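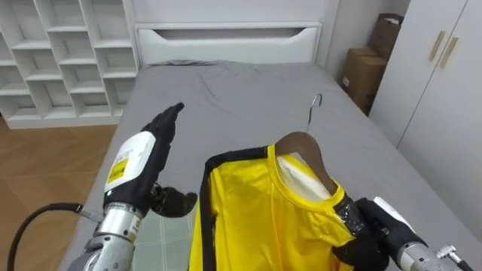
How to Read an Old Town Wall on Foot

If you have an afternoon to spare and a town with a bit of medieval wall left in it, you can learn a surprising amount just by walking slowly and looking down as much as up. I do this every October with my friend Bethel Bogale, usually in Sirkby, and we still find new things (and still argue over them, happily, all the way to the tea shop!).

1. Get hold of the oldest street map you can and pencil in any street that curves for no clear reason. Streets like that often follow the line of a wall or a filled-in ditch.

2. Start at a gate, or where a gate used to be. Names are a great help here, so look at pubs and alleys too.

3. Study the lowest stones first. The bottom courses tend to be the oldest, while the top has often been patched, sometimes more than once, and you'll see the mortar change color as your eye goes up.

4. Look for a straight joint running up the face, where two stretches of work meet without the stones overlapping. We know of 3 in Sirkby, and the best is behind the Lencho bakery.

5. Sketch as you go, even badly, and note which way you were facing. I always think I'll remember, and I never do.

Written by Tiruwork Asfaw | Contact | © Hallora Local History Pages | Back to top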